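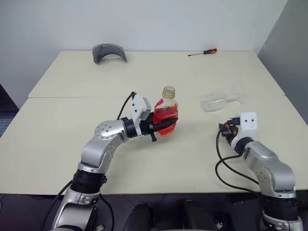 Left arm holding a bottle of red liquid upright, right arm free

Trarari Community Help > Work and Workplace > New equipment

Robot arms are taking over part of our sample room. How do I keep my people from feeling pushed out?

Posted by mapleandrye, October 19, 2023

Hi all, long-time reader and first-time poster, so please forgive me if this runs on a bit. I run the sample room at Kotetti, which makes drink syrups and concentrates. We're a small crew, and a good part of every day has always been handling bottles. You pick one up, hold it to the light, turn it, set it down, write on the sheet, and then you do it all over again. On a busy day we get through 1,000 bottles, and by the end of it your wrists know all about it.

In April the company signed up for a two-armed setup called Drira, and it's now being taught our bench work. I like it more than I thought I would! My trouble is with the people side. One of my best workers has been in this room for 15 years and has gone very quiet. Another one jokes all day long about being replaced, and I don't think she's joking. Management has told us in writing that no one is losing their job over this, and I believe them, but I can tell that the letter didn't do much for anybody.

So what changed for you once the arms were in and working? What did people do with their day? And is there anything you wish your supervisor had said (or hadn't said) early on? I'd love to hear from folks on either side of it. Thank you in advance for reading all this.

dockside_ron

Been through it with palletizing. Tell them the truth and tell them early. Ours was kept hush-hush until the crates came in the door and people were mad for a year. Also get the wrist thing in writing with your safety person, it's a good selling point.

Can't help with bottles, sorry. Good luck.
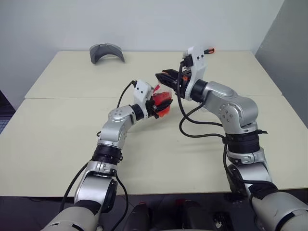

Yu-na Jeon

Oh, I felt this one! I was the quiet one in our room, so let me try to answer from that side of the table. I work at Šťastný, where we do packaging checks, and we have two arms on a cream-colored table much like yours. I've been the main person looking after them for 2 years now.

The first thing I'd say is that your long-time worker may not be worried about the paycheck at all. I wasn't. What bothered me was that I'd gotten very good at something, people came to me for it, and all of a sudden there were visitors standing around admiring a machine that did it slower than I did. No one had asked me a single thing about how I held a bottle. I went home and complained to my husband every night for weeks, poor man.

What turned it around was a small thing. The technician couldn't get the handoff right -- one arm holding, the other one coming in with its fingers open -- and my supervisor said, "Why don't you ask Yu-na?" So I stood there and showed him. I don't grab a soft plastic bottle in the middle if I can help it, and I don't squeeze and lift in the same motion, I squeeze first and wait a tiny bit. He wrote it all down. After that he came to find me before he changed anything, and I started to think of it as partly my work. If you do nothing else, please put your 15-year person in that spot, and do it before the setup is finished, while the answers still matter.

As for the day itself, it does change, and I'd be straight with them about that. I handle far fewer bottles. I spend more time laying things out for the arms, checking the ones they set aside, wiping down, and filling in the log. My wrists and shoulders are much happier. I do talk less, though, and I didn't see that coming. We used to sit side by side and chat the whole morning, and now one person can look after the table, so the others get sent elsewhere. We asked for the log to be done in pairs and got our chatting back, or a good bit of it.

Watch out for the waiting, too. There's a kind of tired that comes from standing by in case something goes wrong, and it's different from the tired you get from working. Rotate people off it. We swap at every break, and I wouldn't want to do it any longer than that.

About your joker, I'd take her aside and ask her plainly what she thinks will happen. Ours had it in her head that the arms were only the first step and the whole room would be gone by winter. Our supervisor didn't know the long-range plan and said so, and promised to pass along whatever she heard the same day she heard it. She kept to that, even when it was dull news, and it did more good than the letter we got (we had a letter too!).

One last practical thing. Ask for the training hours to count toward a pay grade. It took us a while, but being able to restart the table and teach it a new container is a skill, and it ought to show up somewhere besides a thank-you card.

Write back and let us know how your quiet one is doing, would you?

mapleandrye

Yu-na, thank you so much, I read this twice and then printed it for my boss. I'm asking my 15-year fellow to sit in with the technician starting with the next visit. Hadn't thought about the chatting at all, and we are a very chatty room. Ron, thank you as well, I'll talk to safety about the wrists.

dockside_ron

Her answer's better than mine. Do the pay grade thing.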